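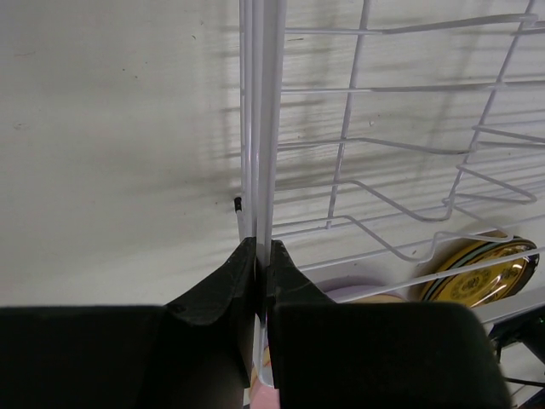

Dish rack, white wire.

April. Flat viewings all day, feet dead. First one in the Naron block, lift out, four floors up. Nice light in the kitchen but the agent kept saying "compact" and I kept hearing "no room for a table". Deposit is two months plus a fee. No.

Then Barano, bus took 40 minutes. New building, still smells of paint, balcony looks right onto the parking lot. 2,421 a month before heating!! Plus 300 for a parking space I dont need. Eduard Kopecký from the Procházka office says the price is firm — he said it twice so maybe it isn't.

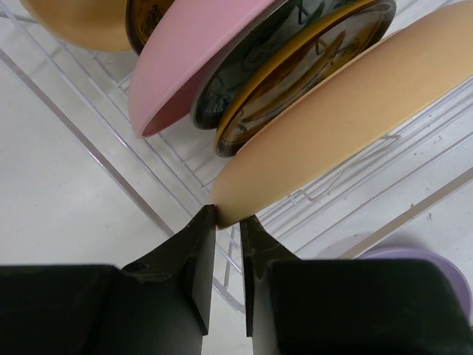

Asked him about the storage unit too, he'll email. Floor plan he gave me is for the wrong unit, mirrored, bedroom on the street side. Have to check that.

Plirivgate at 8:30 tomorow, ground floor, 30 min walk from work. Bring tape measure. Bring last three payslips. Call Mom back — she wants to know if the sofa fits anywhere. Too tired, bed.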